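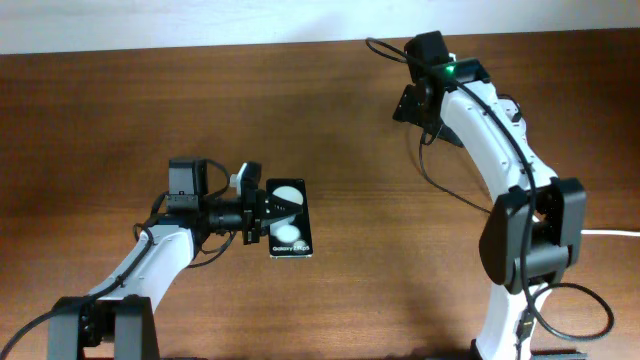 Looking After Wooden Furniture at Home
Handout for Unit 3: Finishes, and how to live with them
Rivovside Adult Learning, evening course

Welcome back, everyone, and thank you for all the good questions last time, several of which I promised to answer here and will now try to. Unit 2 was mostly about the wood itself, so if you missed it, do borrow the notes from the shelf by the door before you start on this one.

A finish is whatever sits on or in the surface of the wood. Film finishes (varnish, lacquer, shellac) dry into a thin skin on top. Oils soak in, and waxes sit somewhere between the two, which is a terribly vague way to put it but will do for tonight. Most of the tables people bring me have a film finish, and most of the trouble comes from treating them as if they were oiled.

Finding out what you have
Pick a hidden spot, under the top or inside a leg. Put a drop of denatured alcohol on a cotton swab and dab it on. Shellac goes sticky quite quickly. If nothing happens, try lacquer thinner on a fresh swab, with the window open please, and see whether the surface softens. Varnish usually shrugs off both. Write down what you find – you will be glad of the note in a few years.

White rings
These are moisture caught in the finish, and they look far worse than they are. Leave the table alone for a day or two first, as plenty of rings fade by themselves. After that, try a soft cloth barely damp with alcohol, in very light strokes, and stop the moment you feel it drag. Dark rings are another matter, and we will come to those in Unit 4.

Color and sunlight
Cherry darkens in the light and walnut slowly pales. I once left a runner on a cherry sideboard all through August, up at the house in Clakodbridge, and the stripe took most of a year to even out – so do move your bowls and lamps now and then.

For next time
Read pages 14 to 17 in the Pusholm booklet, and bring one small wooden thing from home that you don't mind testing. A spoon is fine. Old rags are welcome too, as we always run short.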